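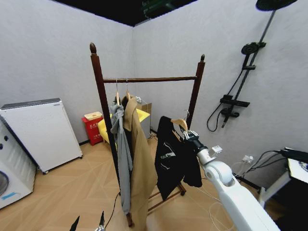
Selon Ginevra Rizzi, on garde un manteau plus longtemps qu'un pull parce qu'on l'a payé plus cher, et notre questionnaire devait d'abord vérifier cela. Nous avons suivi son conseil et ajouté une question sur le prix d'achat.

## 2. Méthode

Le questionnaire a été distribué en juin aux étudiants de la résidence Trindade. Nous avons reçu 265 réponses complètes, qui décrivent 2 262 vêtements. Chaque personne devait indiquer le type de vêtement, l'année d'achat et la dernière fois qu'elle l'a porté. Les sous-vêtements et les chaussures ne sont pas comptés.

Segundo Tamayo a préparé les tableaux, et moi j'ai fait les entretiens (quatre, en français et en italien).

## 3. Résultats

- 440 vêtements n'ont pas été portés depuis un an.
- Les sweats sont remplacés plus vite que les manteaux, **même quand le prix est proche**.
- La réparation reste rare – surtout pour les fermetures éclair.

Le prix explique donc une partie de la durée, mais moins que nous l'avions pensé. Dans les entretiens, on parle davantage de la coupe et des cadeaux de la famille.

## 4. Limites

L'année d'achat est souvent donnée de mémoire. Pour les vêtements d'occasion, nous n'avons pas pu connaître l'âge réel.

*Ilaria Leone, 14 juillet 2019*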